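The case against the single success rate

Gear assembly has become a common test for learned manipulation policies, and the usual way of reporting it is one number. A policy is trained on demonstrations, run on a plate with several gears, and given a percentage. I think that number hides most of what we need to know.

Kusau reported 70 per cent on the gear task in February. The figure counts a trial as passed only if every gear ends up on the plate. A policy that never finds the first gear and one that drops the last gear a hair off its post both score zero.

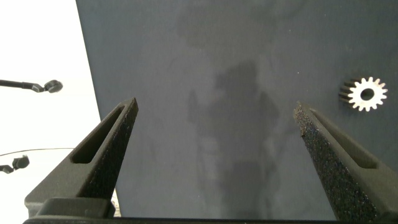 Chaltu Kumsa disagrees: partial credit rewards policies that start well and finish nothing, and a factory pays only for finished plates.

She is right about the factory. A research result has a different job, though - it should tell the next group where to look. When we split 18 failed trials by stage, all but 4 had gone wrong at the grasp. The remainder failed during seating. We had spent two months tuning the seating motion.
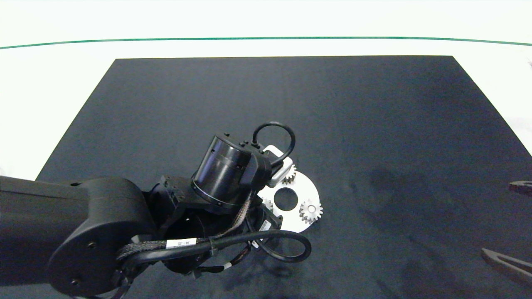 Wrist and gripper over the gear plate.

Stage scoring needs rules fixed before the trials are run. Ours has four stages: approach, grasp, transfer and seating. Each gear is scored separately, and a regrasp counts as a new attempt at the same stage.

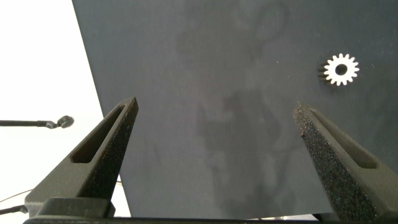 The start position of the loose gear should be logged as well. Trandico's policy did well when the gear started close to where the demonstrators had put it and poorly elsewhere, and the headline rate averaged the two. A table by start position would have cost half a page.

Wrist and overhead views should also be scored apart where the policy allows it. Removing one view changes the grasp stage far more than the transfer stage, at least in our runs. 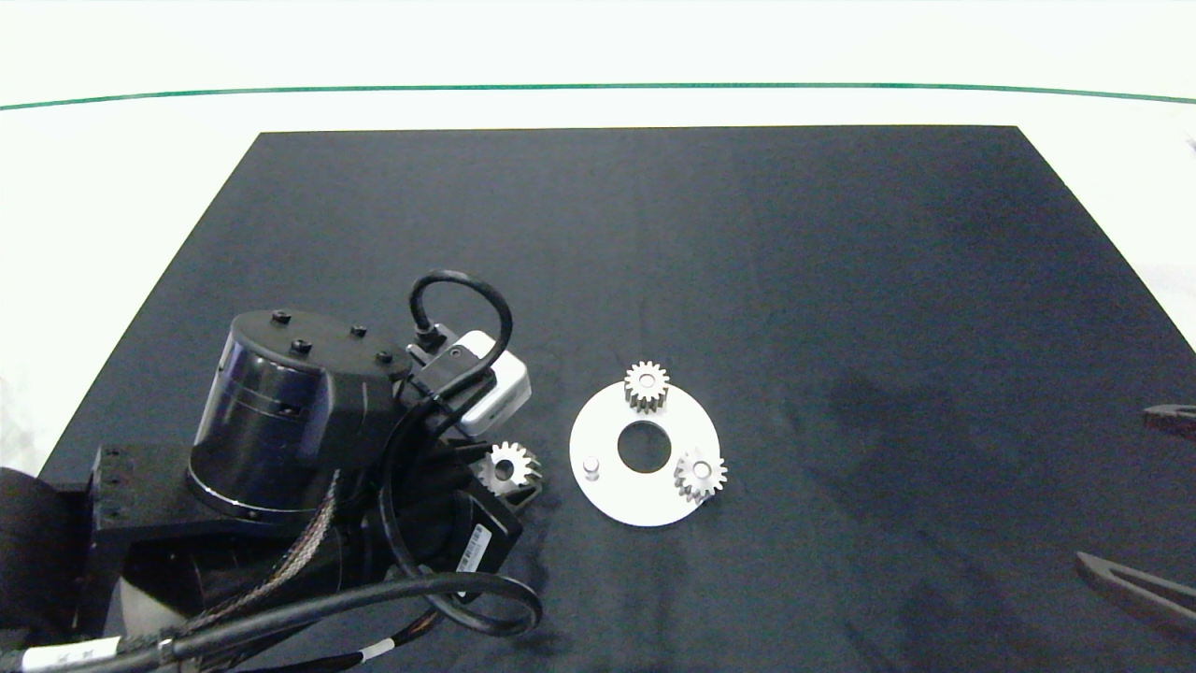 Baltasar Quezada wrote to object that stage labels are assigned by people, and two people will disagree on when a grasp ends and a transfer begins.

They will. Publish both sets of labels and the rate of disagreement, next to the overall score.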